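Caltora, programme « Tâches courantes »
Rapport d'avancement à l'attention du comité de financement
20 septembre 2020

Le comité nous avait demandé en mai une réponse courte à une question simple : une machine peut-elle aujourd'hui prendre en charge les petites corvées d'un logement ou d'un magasin, sans quelqu'un derrière elle ? La réponse courte est non. La réponse longue occupe les paragraphes qui suivent, et elle n'est pas entièrement négative.

Nous avons concentré la période sur le textile. Le linge est peu coûteux, il ne casse pas, et c'est lui qui met les démonstrations commerciales en difficulté dès qu'on change de serviette.

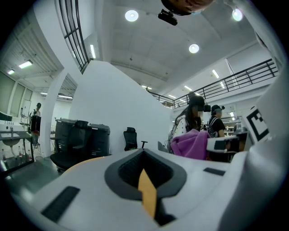
Caltora – Service Évaluation et essais, site de Bostport

Quatre tâches figuraient au plan de travail : saisir une serviette en tas, la déplacer vers un bac, la plier en deux, la poser sur une étagère. Nous en avons mené trois à terme. La mise en étagère a été reportée ; le support prévu n'était pas à la bonne hauteur et il a fallu en recommander un.

Les chiffres, tels qu'ils ressortent des séries complètes : la saisie aboutit dans 82 % des essais, le transfert vers le bac dans 61 %. Pour le pliage, je préfère ne pas donner de pourcentage. Selon que l'on exige des bords alignés ou que l'on se contente d'un tissu vaguement rabattu sur lui-même, on obtient deux résultats sans rapport, et le fournisseur Hudec retient évidemment la seconde définition dans ses documents. Tant que les critères ne sont pas arrêtés par écrit, toute comparaison avec ses valeurs me paraît sans intérêt.

Le taux de saisie mérite aussi une réserve. Il a été obtenu avec un jeu de serviettes que le système connaissait déjà. Une serviette saisie par un seul pli compte comme un succès, même si elle pend de travers et rend l'étape suivante impossible. Une bonne partie des échecs de transfert commence là.

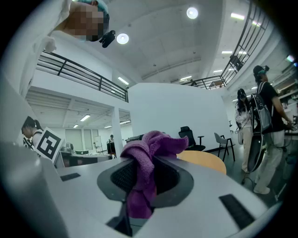
Reste la question du temps. Une personne qui range du linge ne réfléchit pas à la façon dont elle va pincer le tissu ; elle corrige en route, secoue, reprend. La machine, elle, recommence depuis le début. Sur une corbeille entière, l'écart devient tel que le gain annoncé pour les équipes de magasin disparaît, surtout si un salarié doit rester à proximité pour remettre les pièces tombées.

Deux points sont plus encourageants. Les opérateurs prennent vite en main les outils de saisie portatifs, et les gestes enregistrés de cette façon sont plus variés que ceux de nos premières séries. La reprise après un arrêt s'est également améliorée depuis la mise à jour logicielle livrée par Lavov.

Budget : les dépenses restent dans l'enveloppe. Le poste « consommables » est dépassé, compensé par des déplacements annulés. Nous ne demandons pas de rallonge.

Pour la période suivante, nous proposons de :
fixer avec Hudec une définition commune du pliage réussi ;
refaire les séries de saisie avec des textiles jamais vus par le système ;
reprendre la mise en étagère dès réception du support ;
reporter le pilote en magasin.

Ce dernier point déplaira, je le sais. Les résultats actuels ne justifient pas d'installer une machine au milieu des clients, et un essai raté en public coûterait plus cher au programme que quelques mois de retard. Nous soumettrons une nouvelle date au comité une fois les séries sur textiles inconnus dépouillées.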